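Lists > Setar-users > Archive > Thread
Previous | Next | Reply

Posted in February by Puspita Rahman
2 min read

Re: [setar-users] pop-ups after the update

Hermenegildo Rosales wrote:

> Since the last update two of our office machines keep getting little
> boxes in the corner of the screen saying the computer is infected and
> to call a number. I ran a full scan twice and it found nothing. Do I
> have to wipe them? One has 382 saved bookmarks I would hate to lose.
> Hermenegildo

Hi Hermenegildo, and hi all,

Please don't wipe anything yet! I had the very same boxes on my machine at the Plaluvthorpe office and I'm so happy with how easy the fix was that I've been showing it to everybody who walks past my desk.

What I had wasn't a program at all. At some point I'd clicked "Allow" on a site that asked to send me notifications, and it had been sending them ever since (with a scary red shield, very convincing). A scan won't flag that. Don't call the number, of course.

What I did, in order:

1. Opened the browser settings, then privacy, then site settings, then notifications.
2. Went down the "allowed" list and removed every site I didn't recognize. I had 5 of them!
3. Switched the default to "don't allow sites to send notifications."
4. Looked through the extensions and took out a coupon finder I never remember adding.
5. Closed the browser completely and opened it again.

Your bookmarks stay right where they are. Mpho Tshabalala suggested exporting them first anyway, and that took me a few seconds, so go ahead and do it. If browser sync is on, check the other machine too, because the bad extension came right back on mine until I removed it in both places.

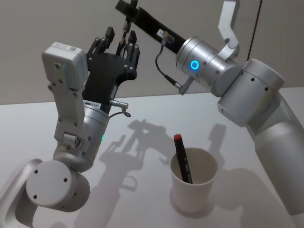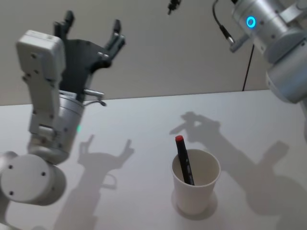
One more thing for anybody on the Londel build: the notification list there sits under "Content" and only shows the first 200 entries, so use the search box at the top. Bayu Ong found that one and it saved me a lot of scrolling. I'd love to know if it's the same on the older version.

Write back and tell us which sites were on your list, Hermenegildo. Endang is collecting the addresses so we can block them for everyone.

Puspita

Reply to list | Reply to sender | Back to top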